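Prollwood Bench Practice Project – progress report, second period

Hi Aiguo,

You asked me to keep this one short and skip the slides, so I'm doing half of what you asked. No slides! Everything you need for the Flullen grant file should be in here, and I've put the money stuff at the end where you can find it.

Quick recap for anybody at Flullen who is reading this cold. The grant pays for us to write a practice code for two-armed robots doing ordinary bench work with tubes, racks and pipettes. We aren't building the robots and we aren't rating them against each other. We want a set of rules that a small lab could print out, argue over for an afternoon and then follow. In March we had a pile of notes and a lot of opinions. Now we have a draft with 29 rules in it, and I'd say most of them will survive.

The first chunk of the period went into bench setup, which I had badly underestimated. I thought we'd write "keep the work area clear" and move on. But clear of what, and who decides? We ended up with a rule that the layout gets written down before a run starts, item by item, and that the person starting the run checks the real bench against the sheet. If a tube is on the sheet and it isn't on the bench, the run waits. Same the other way round. People grumbled for a week or so and then stopped grumbling, and I've noticed they now do it on the manual benches too.
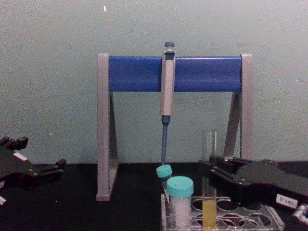 Labeling was the next fight. We have a rule that every gripper carries its own ID on the body, in a spot a person can read without leaning over the table, and that the ID goes in the run log along with the name of whoever is supervising. Thambiah (they're doing our outside review, as you know) wanted the ID on the arm as well. Their argument is that grippers get swapped and arms mostly don't, so if you only log the gripper you lose half the story. I came around to that. It's in the draft as rule 8, with a line about updating both entries when hardware changes.

We also spent more time than I'd like to admit on the pipette stand. The first draft treated it as furniture. The current one treats it as a thing with its own keep-out space, so an arm working near it with a tube in its fingers has to follow a path that was planned with the stand and the hanging pipette included. Ekden's team sent us their internal wording for this and let us borrow from it pretty freely, which was kind of them. Theirs was written for much bigger cells, so I cut it down a lot. If you think we should credit them on the cover as well as in the notes, tell me and I'll add it.

Then there's the question of what the idle arm should be doing. My original rule said "the arm not in use returns to home." Sounds sensible, and it's what I would have written in any other job. The trouble is that sending an arm home is a movement too, and a big one, right when the other arm is busy with glass or liquid. So the rule now says the idle arm holds still, fingers open, outside the working arm's path, and goes home only between tasks. I like this version much better. Thambiah still has a question about how long is too long to hold, and I don't have a good answer for them yet.
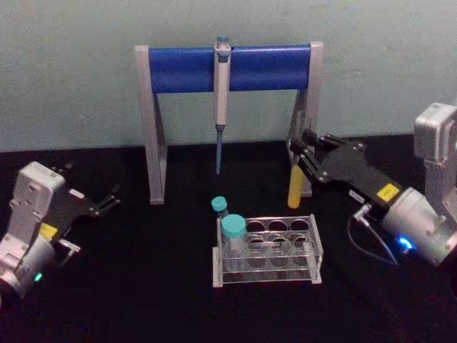 The status light rules are done, or as done as anything gets. We don't tell labs which colors to use, because every maker has its own habits and we'd lose that argument. We do say that the meaning of each color has to be posted at the bench, in plain words, and that the two arms can show different states at the same time without that being treated as a fault. New people get walked through the chart before they supervise alone. It takes a few minutes and I've dropped my idea of a signed form.

Placing tubes into racks has its own section now. This is the part I'm happiest with, and also the part that changed the most (four full rewrites, sorry to everyone who had to read them). The heart of it is a pause before insertion: the arm stops over the hole, the check is made, and only then does it go down. We say what the check has to cover, which is the right hole, a hole that's free, and a tube angle within the limit on the sheet. How a lab makes the check is up to them. Camera, person, whatever works.

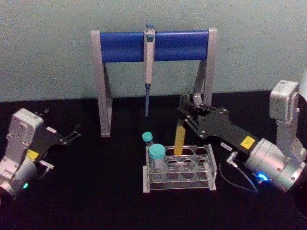

The pause costs time, obviously, and I expect pushback on it from labs that care about throughput. I'd still keep it. We can offer a lighter version for empty tubes, and I've drafted one, but I haven't shown it around yet. I'd like your read on it before Thambiah gets it.

What's behind schedule: the cleaning and spill section. I had planned to finish it this period and I didn't. We have the steps for people (stop the arms, hold them stopped, then reach in), but the part about who gets to restart a run is still two competing paragraphs. Prollwood's safety office prefers one and I prefer the other. I'll set up a call.

Money. We've spent over 2000 on racks, tubes, caps and printing, all inside the consumables line. There's 300 left in travel that I'd like to move to printing, so the labs trying out the draft can have the laminated bench cards. Flullen's terms say you can approve that yourself, so a yes by email would be great.

Next up, in the order I plan to do it: finish the spill section, settle the holding time for the idle arm, send the full draft to Ekden for a read, and start the trial with the first outside lab. If you can spare an hour on a Monday to go over rule 8 and the light version of the pause, I'll bring printed copies and coffee.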